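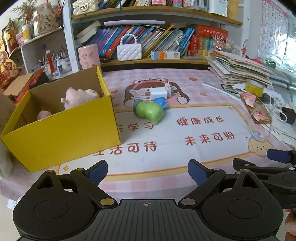 Can a Machine Clear a Desk Yet? Rania Chraibi on What Is Solved and What Is Not

March
By the Distano staff

Rania Chraibi has spent most of the past year on a chore that takes a ten-year-old a few minutes. She leads manipulation work at Dusterix, a small firm that wants to sell tidying as a function, first to shops and later to homes. Her group collects demonstrations with hand-held grippers: a person holds one in each hand, does the task, and the recordings are used to train a control policy for a pair of arms. The current task is a child's desk. Toys go into an open cardboard box, chargers go to one side, and paper stays where it is.

Her answer to the general question is short. "It can do parts of it. If you ask me whether it can do the chore, no. The chore has an end condition, and we do not reach the end condition often enough."

She gave figures for the most recent evaluation. The group ran 225 trials on desks the policy had not been trained on. In 152 of them, every toy on the surface finished inside the box. The remainder ended with at least one toy left out, or were stopped by the operator. Training used 582 demonstrations, which she considers a small set. "We wanted to know what a small set gives you. Two thirds, on one chore, with someone standing there. You can't sell that."

Plush toys turned out to be the easy category. A soft object tolerates a poor grasp, and it deforms until the fingertips have enough contact. Hard plastic figures are worse. One lying on its side in front of a phone charger offers a curved surface and very little clearance behind it. "You close on the figure and you want only the figure. If the charger comes up too, the policy has no concept of putting one of them back. It carries both to the box and considers the job done."

The rubber pads on the fingertips help with this, she said, but they wear, and a worn pad changes the result before anyone notices. The group now replaces them on a schedule.

The surface matters as well. Many desk mats are printed, with checks and cartoon faces and slogans, and early versions of the policy would reach for the faces. "It went down on a flat drawing and closed on nothing, then opened and closed again. A depth reading tells you there is no object there. The policy was trusting color more than depth." Adding demonstrations on patterned mats reduced the behavior. She would not say it was gone.

The open box is a further complication. Once two or three toys are inside, the next one has to be placed with some attention to what is already there, or it sits proud of the edge and rolls out. People nudge the contents down without thinking about it. Her demonstrators were told to do the nudge with the gripper, and the policy has picked it up in an approximate form - it pushes, but it pushes whether or not a push is needed.

What she regards as unsolved is judgment about the rest of the desk. A tall pile of papers and notebooks may be clutter or may be this week's homework. A cup beside it may be full. The Dusterix system avoids both by rule. "We drew a line and said the arms do not go there. Customers ask why it left the mess on the right side. The answer is that I don't know what is in the mess."

Speed is the other common complaint. A cleared desk takes the arms around 8 minutes, and most of that is approach time. Chraibi said the approach could be made faster, but faster approaches knocked over pen holders in testing, and picking up scattered pens is a harder task than the original one.

The first paying trial is in a shop. Arnel, a toy retailer, has the arms returning handled stock to bins after closing, with one employee present. The bins are fixed, the lighting is constant, and the stock is known in advance. A second site run by Ait Brahim, a stationery wholesaler, is planned but has no start date. Chraibi expects shop work to be dependable well ahead of home work, and declined to put a year on either.

Asked whether she would put the current system in her own house, she said she would, in one room, with the door open. "I'd want to hear it."

Filed under: Automation / Home & Retail / Interviews

3 comments

deskjockey: What happens with the 73 that failed? Are those mostly one toy left over or mostly stopped by the operator? Those are very different machines.

M. in receiving: We do returns to bins by hand every night. The sorting is quick. It's the torn packaging that takes the time, and I don't see that mentioned.

plainwasher: I would accept slow if it ran while I was out. Having to stand next to it is the part I wouldn't pay for.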